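Fridge Habits Picked Up at a Robot Open Day

Filed under: Kitchen, Storage, Cleaning

The Usimero lab holds an open day every June, and most of the afternoon goes to kitchen work: loading a dishwasher, wiping a counter, putting groceries away and taking them out again. Bleddyn Ellis ran the refrigerator station. His group trains its controller in a computer-rendered kitchen before any hardware touches a real door, and visitors watched those runs on a monitor while he took questions.

The notes below are the parts that apply to a household refrigerator used by people. Robot performance is covered only where it explains a tip.

1. Set shelf spacing by the hand, with the food second

Most shelves are set to the height of the tallest carton and never moved. Ellis sets his by the clearance needed above an item to grasp it and lift it out. For a person, this means the height of the item plus the thickness of a hand, plus a little. If you have to tilt a jar to get it over the one in front, the shelf above is too low. Move it up one rail and test again with the jar you use most.

Take everything off a shelf before moving it. Glass shelves should come to room temperature before they go into warm water.

2. Keep one row deep where you can

The controller fails most often on items behind other items. People fail in the same place, and the evidence is usually a second open mustard. Keep shelves one row deep for anything opened. Unopened duplicates can stand behind, same product only, so the front item tells you what is in back.

If the shelf is too deep for this, use a long narrow bin and pull the whole bin forward. Buy the bin after measuring the shelf with the door open to its normal stop. On many refrigerators the door does not swing far enough for a full-width bin to clear the inner shelves.

3. Give loose round items a stop

Lemons, limes, eggs out of the carton and small tomatoes roll when the door is pulled hard or the shelf is not level. Ellis logged 1,666 simulated picks over one set of runs, and round items that shifted on first contact were the largest group of misses. At home the fix is a shallow dish, a folded towel, or a divider. Level the refrigerator while you are at it. Place a spirit level on a middle shelf, front to back and then side to side, and turn the front feet until it reads correctly. Most manuals ask for a slight backward lean so the door closes by itself, so check yours before making it dead flat.

4. Clear the approach

A good part of the talk concerned the floor and counter near the door. Anything that makes you lean or reach around it adds time and drops. Keep 2 feet of clear counter on the handle side for setting things down. If the handle side faces a wall, see whether the door can be reversed; many can, using the screws and cover caps already supplied.

5. Open once, take everything

The lab counts door-open time as a cost. The target at the station was 60 seconds for a full retrieval task, door included. A household can do much better with a list. Read the recipe first, open the door, take everything cold to the counter, close the door.

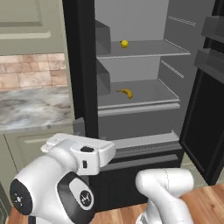

Fruit deserves a separate note. Bananas darken quickly at refrigerator temperature, though the flesh stays usable for several days, so chill them only when ripe. Lemons are the opposite case. They dry out on the counter and last for weeks in a sealed bag in the cold. Keep both away from leafy greens, which yellow sooner near ripening fruit.

6. Wipe the gasket monthly

Use warm water, a drop of dish soap and an old toothbrush in the folds. Dry it fully. To test the seal, close the door on a strip of paper and pull. Steady drag is good. If the strip slides out freely, clean the gasket again and retest before ordering a new one.

7. Label the front edge

Ellis marks shelf zones in his software. Painter's tape on the shelf lip does the same job: dairy, leftovers, eat first. Replace the tape when it lifts at the corners, and wipe off the residue with a little cooking oil followed by soap.

Supplies used: Plovon bin, narrow; painter's tape, one roll; spirit level; toothbrush.

Next in this series: dishwasher racks, from the same open day, with bowl spacing and what to do about lids.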